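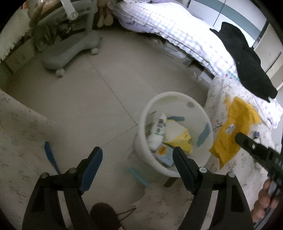

Chapter 2
Can a Machine Take Out the Trash?

Ask people which chore they would hand to a robot first, and trash comes up again and again. It sounds so easy! Pick up the wrapper, put it in the basket, and when the basket is full, empty it. A six-year-old can do it (with some reminding). So why can't you buy a machine that does it in an ordinary bedroom?

Start with the wastebasket itself. A round white one full of crumpled packaging looks simple to us, but think of what a pair of gripper jaws has to deal with. A yellow wrapper that has been squashed once will never have quite that shape again. Paper folds when it is squeezed. The basket has a rim to clear, and a grip that is a little off may tip the whole thing over onto the tile.

Then there is the rest of the room. What is probably a jacket hangs off the corner of a bed, and a padded envelope rests on the sheets. Is the envelope trash, or is it today's mail? A desk chair on casters may stand somewhere else tomorrow. Factory robots are wonderful at their jobs partly because the parts arrive in the same place every time, and bedrooms make no such promise.

Chiyo Sugiyama and Lefteris Zacharopoulos took on this problem in their Skullville study, and we will come back to it often. They collected 2,251 attempts at picking up and dropping small pieces of household trash, in 26 different homes. Their machine did well with boxes and stiff cartons. Thin plastic film beat it over and over, and the reasons why are some of the most interesting pages in this book.

We'll begin with grasping: how two fingers hold something soft, and how much force is enough. Section 2.2 turns to seeing, and to the hard question of where one crumpled object ends and the next begins. Before you read on, empty a wastebasket at home using only your thumb and one finger, and write down every time you had to change your grip.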